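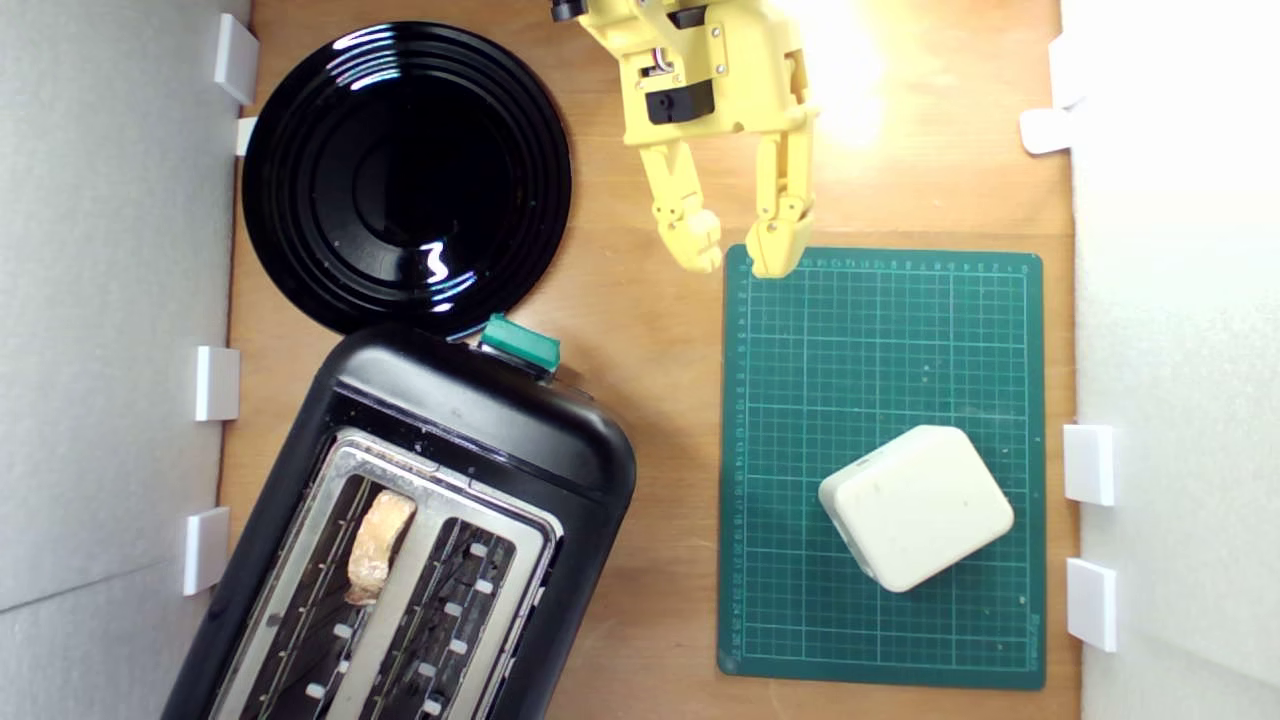
Toast preparation and toaster handling study: participants wanted

Hettiarachchi Domestic Appliance Testing, Hasgate
Posted October 18, 2018

We are looking for adults to take part in a paid study of how people load, unload and plate toast from an ordinary two-slot toaster. The work covers the handling of bread and toast only. It doesn't cover taste, spreads or brand preference, and participants will not be asked to eat anything.

Background

The study continues work begun in July, when the first group completed 2,894 timed transfers of a single slice from slot to plate. Those results showed wide variation in the time taken to remove narrow or uneven slices, such as end pieces and hand-cut wedges. The present round concentrates on slices of that kind.

What the work involves

Each participant attends 2 sessions at our Urkeck Road premises. A session lasts 3 hours, including breaks. You will work at a wooden table laid out with a toaster and a plate. The positions of both are changed between blocks by the session supervisor and should not be adjusted by the participant.

A block consists of the following steps:

Place one slice in the slot named on the task card. The other slot stays empty.
Press the lever fully down and release it.
When the lever has risen, wait for the tone.
Take hold of the slice by its two long edges and lift it clear of the slot.
Set it flat on the plate and return both hands to the table.

Slices that break during lifting are recorded as broken and the block continues with the next slice. Crumbs are left in place until the end of the block. A slice that drops back into the slot must be reported to the supervisor, who will disconnect the toaster before it is retrieved. Participants must not put fingers, cutlery or any other object into the slots.

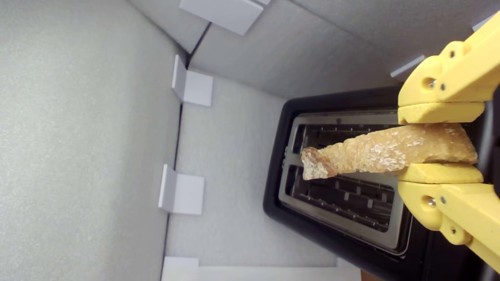 The height at which the slice is held before it is moved sideways is of particular interest. Some people clear the slot by a small margin and others lift well above it. We don't prescribe either. You should use the height that comes naturally and keep to it only if it remains comfortable.

Who can apply

Applicants must be aged 18 or over and able to sit or stand at a table for up to forty minutes at a time. Normal or corrected eyesight is required. Left-handed applicants are especially welcome, as they were under-represented in July. We can't accept anyone with a wheat or gluten allergy, an open wound or recent burn on either hand, or reduced feeling in the fingertips. Experience of kitchen work is neither needed nor a bar to taking part.

Practical matters

Sleeves should be short or securely rolled, and rings and bracelets removed before the session. Heat-resistant finger guards are available on request – their use is noted on the record sheet. Lockers are provided. The building has step-free access from the Dornmont side; please use that entrance if you need a table set to a different height, and tell us beforehand.

Payment is made by bank transfer after the second session. Participants may withdraw at any point and will be paid for each session they have finished. Records are kept under a participant number, and names are held separately.

How to apply

Write to Janaka Karunaratne, Study Coordinator, at the Hasgate office. State your age, which hand you prefer for kitchen tasks, any allergies, and whether mornings or afternoons suit you. Applicants who took part in the July round may apply again but should say so in their letter. Places are offered in order of receipt until each handedness group is full.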